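Guidance for Workshop Members: Setting Up the Burger Assembly Task

This page sets out the procedure for preparing and running the assembly task at the Grodine shared workshop. Members should complete the Monday induction before working with the arms. Thin ingredients such as the ham slice should be gripped upright between the two fingers.
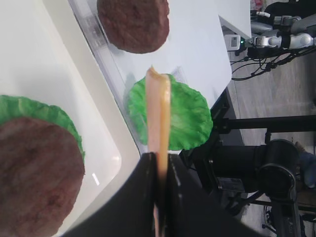

Text and procedure: Leonilde Pinheiro
Checked by: Sérgio Vieira

Step 1. Prepare the table
Place the tray in the middle and fix the clear rails on either side of it. Set the holders against the rails and stand each ingredient on its edge. Keep cables clear of the table.

Step 2. Set the grip
Open the Jultard settings file and enter a closing force of 7 for thin slices. Arm speed must not exceed 70 until a full run has been completed without a stop.

Step 3. Place the lower layers
Lay the lettuce leaf flat in the tray and set the patty on top of it. The cheese slice is then lifted by its top edge and carried over the rim.

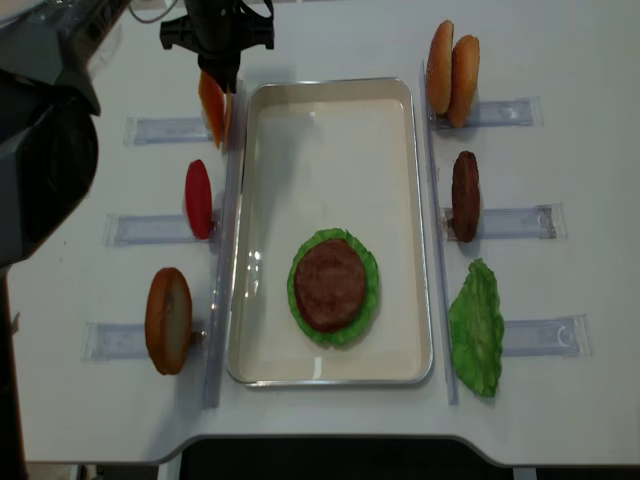

Step 4. Record the run
Enter the run number in the Luketti log and return all ingredients to locker 253. Faults are to be reported before the next booking.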